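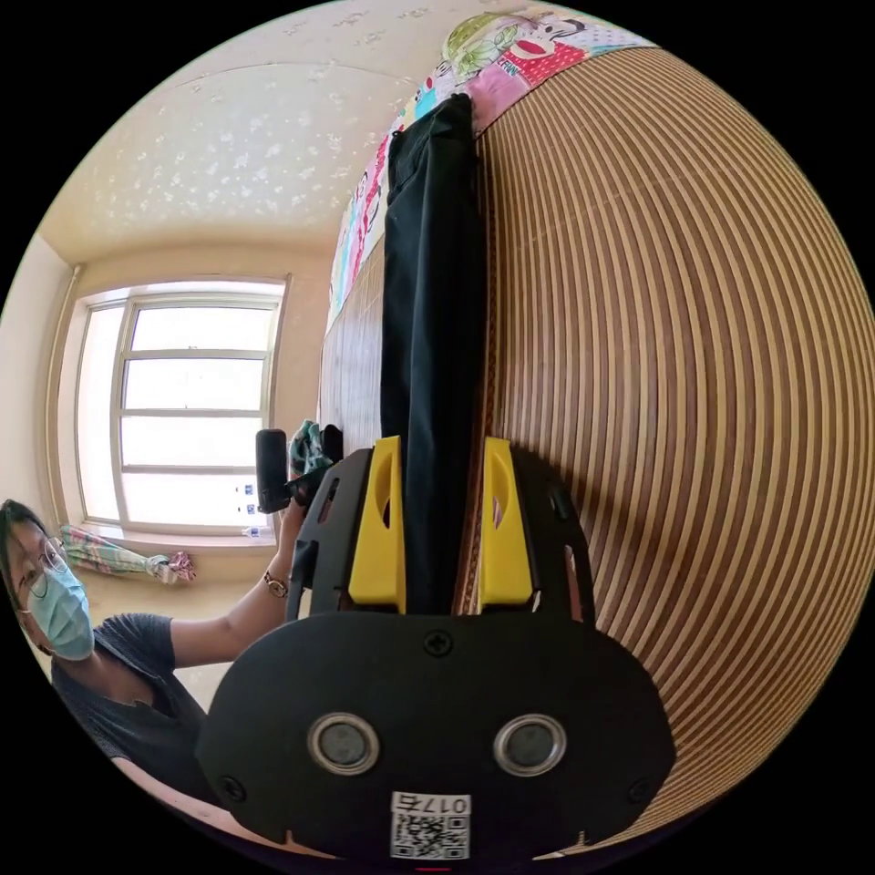
Flevero Court Residents' Association
Notes from the July meeting, ground floor lounge, 7.30 in the evening

I'm doing the minutes again, so apologies in advance for the bits where I was talking and couldn't write at the same time. Eleven flats were represented, which makes us quorate (we need nine). Apologies came in from flats 4, 17 and 22, and flat 9 turned up halfway through the heating item with a tin of flapjacks, so was forgiven.

Last month's minutes
Agreed, with one correction. I'd put that the back gate would be painted green. It was only the bench that was going green. The gate stays black and I have changed my copy.

Heating and hot water
This took up most of the evening, as I think we all knew it would. Gekance came to look at the boiler in June and have now sent their report, which I read out in full, and I'm sorry it was so long! The short version is that the main pump is on its way out and two of the valves on the second floor are letting by, so those flats get warm radiators when they haven't asked for any. Flat 12 said she could have told them that for nothing.

Gekance want £974 to replace the pump and do both valves on the same visit. We also had a price from Guerra, but theirs was for the pump alone and didn't say whether VAT was in it, so I rang them twice and am still waiting. There was a fair bit of back and forth about holding on for Guerra. In the end most people felt they'd sooner have it done before the cold weather than save a few pounds, and we voted to go with Gekance, nine for and two against. The two against asked me to write down that they are not against having a pump.

Hot water will be off for most of a day while the work is done. I'll put a note through every door once I have a date, and a second one in the lift for people who throw away anything that comes through the door (you know who you are).

Solar panels
We've had a letter from Solis asking whether we'd like a free roof survey. I was quite keen, I'll admit, having been at my sister's and seen her meter going backwards. Flat 6 pointed out that the roof was only re-felted a few years ago and we ought to check the guarantee before anybody goes up there in boots. Good point, and one I hadn't thought of. I'm to dig out the roofing paperwork, which should be in the blue box file, and we'll look at it again next time. Nothing has been signed and nothing will be without a vote.

Bike store
There are bikes in there that haven't moved since I moved in. We agreed to tie a paper tag on every bike, and anyone who wants to keep theirs takes the tag off. Whatever still has a tag on after 60 days goes to the repair workshop by the station. Flat 15 asked if a pushchair counts as a bike. We decided it does for this purpose, and so does the thing with three wheels.

The lock is also stiff. Flat 2 has some spray and will see to it.

Garden
The tomatoes are doing very well and the runner beans are not. Please do help yourselves to tomatoes but leave some for the people who water them. The hose has been left running across the path again, and somebody nearly went over it with their shopping, so could it be wound back on the reel after use, please, even if you think you're going to need it again in a minute.

We said yes to a second water butt by the sheds, as long as it costs no more than £60 with the stand. Flat 8 will have a look round.

Noise
One complaint about drilling before eight in the morning. It was flat 20, who owned up straight away and said the shelves are now finished. Much laughter, and that was that.

Money
With the pump paid for we'll still have a little over £1,000 in the repairs fund, so there's no call for a top-up this quarter. I was asked whether we should move it to an account that pays some interest. Probably yes! I'll ask the bank what they've got and bring the leaflets.

Any other business
The light on the second floor landing is flickering again. Reported, and I've chased it.
Parcels: please don't prop the front door open for the courier.
The lounge is booked for a christening tea one afternoon next month, so bring your own chairs back down if you've borrowed any.

We finished at ten past nine. Next meeting is the same time and place in September, as too many people are away in August. Could I have anything for the agenda a week beforehand, and could someone else please think about doing the minutes?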